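3.2 Wall colour and perceived warmth in north-facing rooms

The second part of the study dealt with rooms that receive no direct sun between October and April. Householders in Jedstead and Blackburn were asked to rate their main living space for warmth, brightness and comfort on a scale of 1 to 91, the range used in the earlier Urnasano survey. Air temperature was logged at the same time. Muted greens were rated cooler than creams at the same air temperature, although the gap narrowed where the window was large and the frame pale (Figure 3).

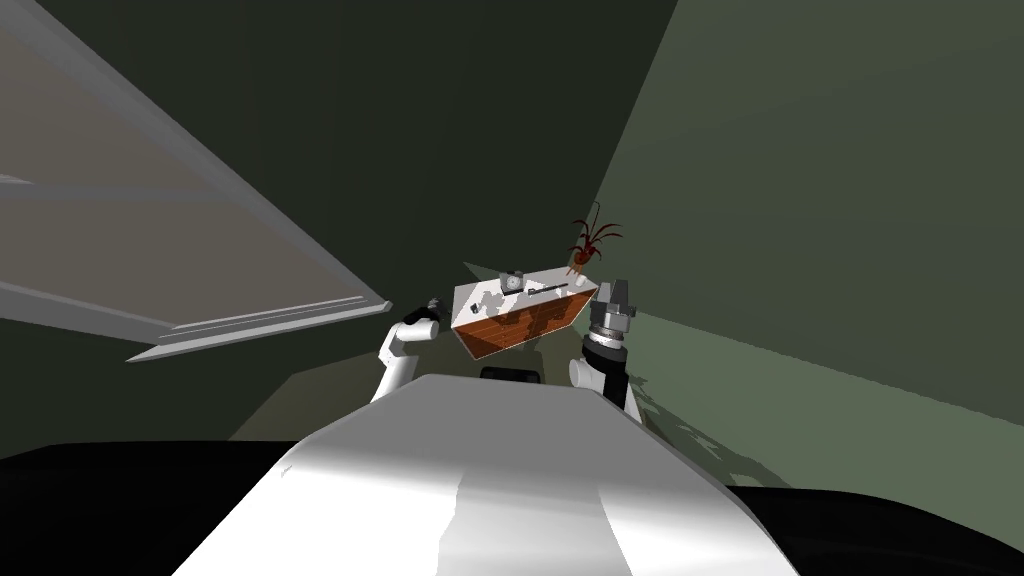
Remigiusz Nowicki objected at the review stage that the gap might come from the paint finish and have little to do with hue, as matt greens were over-represented in the older houses. We accept the point in part. Finish was recorded for all rooms in Jedstead but only for the later visits in Blackburn, and the two cannot be fully separated in the present data.

Work surfaces were treated separately from walls. A pale green surface lies nearer the eye than a wall does, and it is usually lit from above, so the same paint code may be judged quite differently in the two positions.

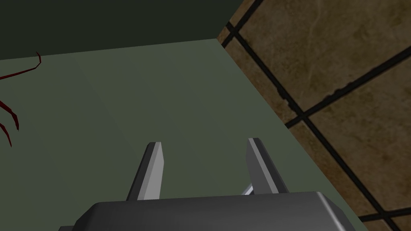

Respondents also tended to judge surfaces by touch – a habit noted by Chmielewska and Caron – and for this reason the wording of the third question was changed after the pilot. Illuminance was measured at worktop height, with a target of 300 lux under artificial light. Readings below the target were kept and marked.

Timber and plants were entered as present or absent. No attempt was made to grade them by size or species.

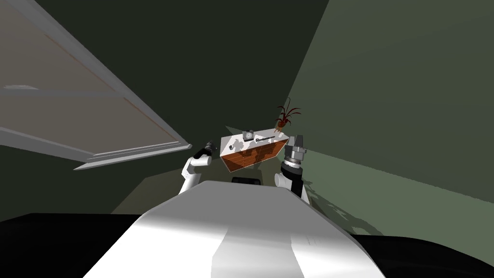 Figure 3. Green walls, pale surfaces and wood texture in a rendered interior.

Rooms with visible wood were rated warmer in both towns, by roughly 3 points. The effect was weaker in the evening – when the lamps were on – and was lost altogether in rooms with cream walls. Plants had no clear effect on the warmth rating.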